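Prudville Library to Lend Computer Mice, Keyboards and Cables

PRUDVILLE - Residents who need a computer mouse for a week or a charger for a weekend will soon be able to borrow one from the Prudville Public Library, which is adding small computer accessories to its lending shelves in May.

The new collection opens with 400 items. Most are mice and keyboards, with a smaller number of headsets, webcams, phone chargers and extension cords. Cardholders may take out up to 2 items at a time for 14 days, with one renewal if no one else is waiting. There is no charge to borrow.

The library said the idea came from the public computer room on the ground floor, where staff are often asked if a mouse can be taken home. Many patrons own a laptop but find the built-in touchpad hard to use for long forms, tax filing or schoolwork. Last year the front desk logged 667 requests for an accessory of one kind or another. At the time, the only answer was to use one in the building.

Most of the mice in the collection are plain corded models. The library chose them over wireless ones for the first round to avoid lost receivers and dead batteries. Every mouse will be tested before it goes on the shelf and again when it comes back. Staff will check the buttons, the wheel and the full length of the cord, then wipe the item down and place it in a clear bag with a barcode.

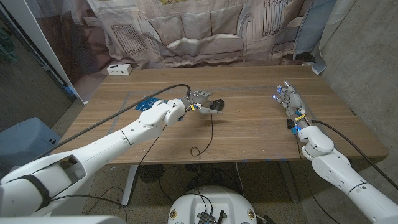

A black corded mouse on a wooden table, next to a flat blue pad or card.

Part of the stock was donated by Innes Office Supply, on Bromus Street, which gave 100 mice left over when it closed its second store in Flillby. The rest was bought with money from the library's equipment fund. No change was made to the book budget, according to a notice posted at the front desk.

Borrowers will be asked to return each item in its bag with the cord loosely coiled. Tight wrapping is the most common reason a cord fails near the plug, the notice says. Items must be handed in at the desk during opening hours and may not be put in the outdoor book drop. The late fee is the same as for DVDs. A lost or broken mouse will cost the borrower $8, and a keyboard $15.

All the mice have a standard USB plug. Some newer laptops do not have a matching port, so adapters will be kept at the desk and can be borrowed on the same card. An adapter does not count toward the limit.

Patrons under 16 can borrow mice and keyboards on their own card but need a parent or guardian's signature for webcams and headsets. Left-handed mice will also be available, though in small numbers, and can be reserved by phone or through the online catalog.

The Flillby branch will not hold its own stock at first. Residents there can order items from Prudville and pick them up with the regular van delivery. The library plans to look at borrowing figures in the fall before deciding if the branch should have a shelf of its own.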